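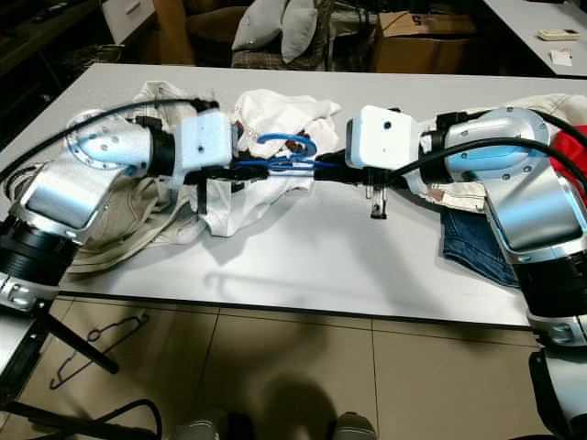
*Both arms on the blue hanger, clothes still in a heap.*

# Teaching the hanger task by remote control

Quick version, Gemma Fabbri wants this up before the break. Covers recording only. Training the model is on the Delari page.

## Before you start

- Both arms homed, grippers open. Check the left wrist cable has slack, it snags when you reach across.
- Clothes in a pile on the table. Don't fold anything. Mix of colours and thicknesses, so a shirt or two, jeans, something stiff like a denim jacket.
- Plastic hanger, one only. Wire ones bend and the fingers slip off.
- Log in to Onyeka, pick the task name `hanger_top`. Not `hanger_test`, that gets wiped.

## Recording a run

1. Press start, then wait for the tone. Anything you do before the tone is lost.
2. Pick up the hanger by the long bar. Either arm is fine but swap now and then, otherwise it only learns one side.
3. Bring the free arm in and turn the hanger until the hook is clear of the fingers. Slow here. Most bad runs go wrong at this step.
4. Free gripper goes to the garment. Find the collar or a shoulder seam and pinch that. Grabbing the middle of the back gets you nowhere.
5. Lift a bit, pull the neck open, feed one end of the hanger in.
6. Swap hands. Other shoulder.
7. Hold it up by the hook for a moment, then lay it flat and press stop.

If you drop something, carry on. Pick it up again and finish the run, mark it `recovered`. We want those. Only bin a run if an arm faults or you hit the table hard.

Jackets are the worst. The sleeves get bunched under the body and you end up pulling the whole heap towards you.

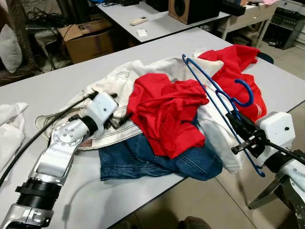
What works for me is pinning the jacket with one gripper and leaving the hanger well out of the way in the other until the collar is free. Takes longer but the runs are cleaner. Somtochukwu Balogun does it the other way, hanger down first and both grippers on the cloth. Also fine. Just dont switch method halfway through a run.

## How many

Aim for 12 good runs a session, then stop and stretch. Your wrists will go before the arms do. We've got 466 in the set so far, 119 of them jackets, and need more shirts.

## Common problems

**Gripper closes but nothing's in it.** You're too high. Thin cotton needs the fingertips nearly touching the table.

**Arm lags behind your hand.** Network, usually. Close the Ola viewer on the second screen and try again.

**Hanger spins in the fingers.** Grip nearer the middle of the bar, and squeze harder. Force limit is set to 98 in the Gendville config, leave it there.

**Arms lock up close together.** Collision guard. Back off the one you moved last, clear the fault, keep going if the recording is still live.

## When you're done

Upload, check the run count matches your tally, arms back to home. Power off at the wall switch. Leave the clothes where they are for the next person, just put the hanger back on top.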